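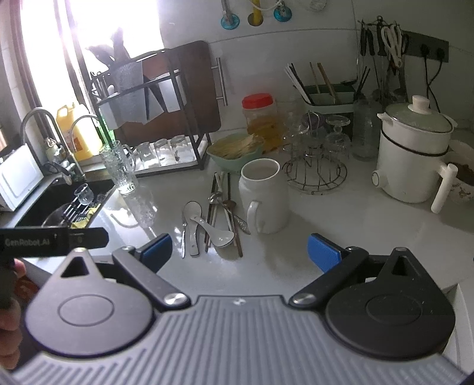
Mug, spoons and chopsticks on the worktop

Colwood Community Forum > Homes and Health > Lead in tap water – the Premgate results are in!

tapdrip
Right, they've finally published them! For anyone who missed the earlier thread, the residents' group got Vekalora to test kitchen taps across the Premgate estate for lead, after a couple of houses on Kahsay Road were found to still have the old grey supply pipe coming in under the front step. Bottles went out to 176 homes and 112 came back, which I think is a brilliant turnout for something that meant getting up and filling a bottle before you'd even put the kettle on.

The summary is pinned up in the library and there's a copy behind the desk if you want to sit down with it. Most of the estate is fine. The higher readings are nearly all at the bottom end of Kahsay Road and the terrace behind it, so the older houses, as a lot of us guessed. You should have your own result by post or email by now. If you sent a bottle back and haven't heard, do chase it up.

I'm so pleased this got done. I've lived here for years and never once looked at what my pipe was made of. Now I'm the person at the bus stop telling people to scratch theirs with a coin.

mossy_gutter
Brilliant, thanks for posting. Ours came back clear! What is the coin thing?

tapdrip
Find where the water pipe comes into the house, usually under the kitchen sink or under the stairs, near the inside stop tap. Give it a gentle scrape with the edge of a coin. Lead is soft and dull grey, and goes shiny silver where you've scraped it. Copper goes, well, copper coloured. Plastic is plastic, usually blue or black. Iron is dark and hard and might be a bit rusty. Wash your hands afterwards.

It only tells you about the bit you can see though. You can have nice new copper in the kitchen and a length of lead still sitting under the front garden.

Northbank
I'll be the grump. 112 out of 176 sounds good until you ask who didn't send theirs back. Plenty of the Kahsay Road end is rented and people move in and out. If the ones with the worst pipes are the ones who didn't reply, "most of the estate is fine" doesn't tell you much.

Also, one bottle from one tap on one morning. It can swing all over the place depending on how long the water's been sitting.

tapdrip
Fair points, both of them. The summary does say it's a single first-thing sample and shouldn't be treated as the last word. I still think it's loads more than we knew in January!

kettle_on_again
We're one of the high ones. Bottom of Kahsay Road, end of the terrace. I had a bit of a wobble when I opened it, we've got a toddler and another on the way. Rang the water company the same afternoon and they were lovely about it. They're coming to take their own samples, one straight from the tap and one after it's run, and they'll look at what the pipe is made of on their side of the boundary.

Can anyone tell me what we should be doing in the meantime? I've been boiling everything.

pipework_pam_not_pam
Please don't rely on boiling! It's great for germs but does nothing for lead. A bit of water goes off as steam and the lead stays behind, so if anything it gets slightly more concentrated. Ordinary kettle use is no disaster, just don't think of it as a treatment.

What does help:
Run the kitchen tap before you drink from it, first thing in the morning and when you get in from work. You want the water that has been standing in the pipe to go, so keep going until it feels properly cold. A long supply pipe needs longer.
Only use the cold kitchen tap for drinking and cooking. Not the hot tap, not the bathroom.
Fill a jug once it has run and keep it in the fridge, then you're not standing there every time someone wants a squash.
Catch the first lot in a washing-up bowl and give it to the flowers or flush the loo with it.

And with a toddler and a baby coming I'd have a word with your midwife or health visitor, and ask the water company straight out whether they'd suggest bottled water for the little one until it's sorted. Small children and pregnancy are what they take most seriously. I was a plumber's mate for a good long while and I'd be on the phone too.

kettle_on_again
That is so helpful, thank you. Stopped boiling, started running. Midwife already booked so I'll ask. The fridge jug is going down very well, everybody wants the cold water now.

Northbank
Agree with all of that. I'd add that some filter jugs take lead out and some don't. Look for one that says lead on the packaging, in so many words, and change the cartridge when it tells you to. An old cartridge is doing nothing for anyone.

lidl_middle_aisle
Hang on though, are we not getting carried away? My mum grew up in one of those terraces and drank from that tap all her life. She's 3 doors from kettle_on_again's end if I've got it right, and she's sharp as a tack. The water company already adds something to stop the pipes leaching. I can see half the street paying to dig up the front path over nothing.

pipework_pam_not_pam
They do, it's phosphate. It puts a coating on the inside of the pipe and it works well. It isn't perfect, and it can be disturbed when someone has work done or the pipe gets knocked. I'd say nobody needs to panic, but lead builds up in the body and there's no amount of it that does you any good, so if you've had a high result it's worth acting on. Doesn't have to be this week with a digger.

lidl_middle_aisle
Fine, but who pays? That's what people want to know.

tapdrip
It's split. The water company looks after the pipe from the main up to your boundary, the stretch from there to your tap belongs to the owner. A lot of companies will change their part free if you change yours, and some have a grant or will do the lot in certain cases. Ask before you hire anyone!! A neighbour had theirs done and was told afterwards she might have qualified for help if she had rung first.

If you rent, your result should go to your landlord in writing. Keep a copy.

Northbank
And if the landlord sits on it, go to environmental health at the council. I'm a tenant at the Premgate end. Mine was decent about it in fairness, sent someone round to look at the pipe.

mossy_gutter
Can I ask about the primary school? My two are both there and the building must be as old as the terrace. Was it part of this?

tapdrip
No, it was homes only. Somebody asked at the library evening and the answer was that the school would have to arrange its own. I've emailed the office to ask whether the drinking taps have been sampled and when. Really friendly reply, they're finding out.

schoolrun_socks
I rang as well! They told me the drinking fountains are on newer pipework that went in with the extension, but the old classroom sinks aren't. The kids fill bottles from those sinks all the time. To me that is the bit that wants testing, and after the summer holidays too, when water has been sitting in there for weeks.

Northbank
Depends what they sample. If they test the fountains only and put out a cheerful letter, we'll be none the wiser. Ask for results tap by tap.

schoolrun_socks
Good shout, I'll put that in. I'm not after a row with them, the office have been great. A sticker saying "not for drinking" on the old sinks would do me for now.

lidl_middle_aisle
Now that I would support. Stickers cost pennies.

allotment_alf_alpha
Coming in sideways – does anyone know if it matters for watering veg? Our trough on the plots is fed by what looks like an ancient pipe.

pipework_pam_not_pam
From the water, very little I'd think, soil tends to hold on to it. Old garden soil near painted sheds or a busy road is more of a thing for lead than your trough is. Don't drink from it, and wash your carrots.

kettle_on_again
Update for anyone following! Water company have been. The lead runs from the boundary to just inside our kitchen, and there's a short bit on their side too. They'll replace theirs, and we've had quotes for ours. One firm wanted to dig up the whole path, the other can pull a new plastic pipe through from 4 small holes, or so they say, and it was a lot cheaper. Guess which one we're going for.

Their sample after running the tap was much lower than the first one, so pam's advice was spot on.

tapdrip
Oh that's lovely news! Would you mind me passing on the tip about the small holes? Next door to me got the dig-up-everything quote too.

kettle_on_again
Pass it on! Get more than one quote, and ask each of them how they'd do it as well as how much.

lidl_middle_aisle
Went round and scraped mum's with a ten pence piece. Shiny silver. She's ordering a bottle from Vekalora. I am saying nothing more.

mossy_gutter
Ha! Tell her to run the tap in the meantime.

tapdrip
If she'd rather not pay, try the water company first, most will test for free if you ask. Anyone else who didn't send a bottle back, same goes for you. I'm at the library most mornings if you want a hand with the form, and I'll post again when the school replies.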